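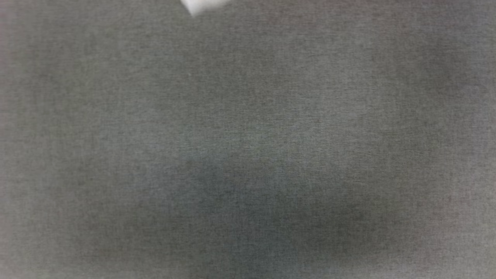 Kitchen Drawer Money Tips: Keeping Cards, Bills and Receipts Straight

Quick ones this time. Most of these take a couple minutes at the kitchen table.

Put every due date in one spot. Inside of a cabinet door works great. Painter's tape, a marker, card name, day of the month. Cross off when paid, new strip next month. Phone reminders are fine too but I swipe mine away.

Call and move the due date. Lots of card companies let you pick. I got my 2 cards moved to right after payday, took one phone call. Ask when it kicks in, the first month can be weird and you don't want a late fee over it.

Store card at the hardware place? Read the deferred interest part. We bought a dishwasher on one of those "no interest" deals, $800, and if you don't pay the whole thing off by the end they can charge you interest going all the way back. Divide the total by one month LESS than the promo gives you. Pay that. Set it to auto.

Receipts fade. Especialy the shiny thermal kind. Take a picture the day you buy, then stick the paper one in an envelope, out of the sun. Don't laminate them, heat turns the whole thing black. Ask me how I know.

Return windows. Write the last day on the box in pencil. A lot of the stuff I buy is 30 days, some is 90, electronics often less. Check the slip.

Freezing your card in a block of ice. People still do this to stop spending. Meh. The number's saved on every website anyway. Better: go in and delete the saved card from the shops you browse at night. Having to get up and find your wallet kills most of it.

Old cards. Cut through the chip AND the stripe, then toss the halves in different trash days. Kitchen shears are fine for plastic ones. Metal ones, don't even try, you'll wreck the blades. Call the company and ask for a mail-back envelope.

Card won't read at the pump? Wipe the chip with a dry soft cloth. Bit of rubbing alcohol if it's gunky, let it dry. No scouring pads pls.

Annual fee check. Every January, pull up each card and look for the fee. If you didn't use the perks, call before it posts and ask for the no-fee version. Keeps the account open too.

Split the grocery run. If one card pays more at the supermarket, put a dot of nail polish on that one so you grab the right card at the register. Red for groceries, blue for gas at our house. Keep it off the chip and the stripe.

Shared card with a spouse or roommate: jar on the counter, both people drop slips in, go through it together when the statement comes. Anything with no slip gets looked up.

More in the Wutovville household pages. Next up is the pantry shelf list, and the refund thing several of you asked for.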